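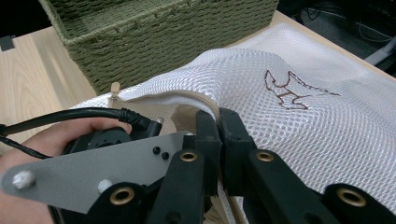

Birside University's School of Nursing welcomed 200 first-year students on Wednesday, along with 13 who had been told to come in October and turned up anyway. They were given lunch.

The intake is the largest since the school moved to the Allach building, where the lecture theatre seats 100. Half the new students watched the opening talk on a screen in the canteen and were, by most accounts, nearer the biscuits.

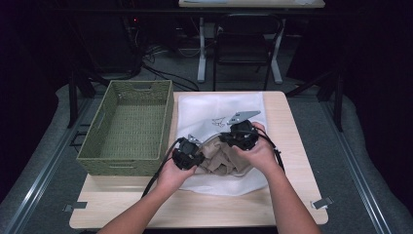 Illey Fothergill
Health and Education Reporter

Ward placements start after the first month, with every student spending a block of nights on a medical ward. The school says this gives them a fair picture of the job — the previous intake said much the same, in fewer words.

A travel grant of £500 will go to students placed outside the city, paid in two parts. The form is nine pages long and asks for the applicant's address on four of them. A shorter version is being drawn up and should be ready by spring, when the first placements outside the city will have finished.

Uniforms can be collected from the ground floor office until 4pm. Medium tunics have run out.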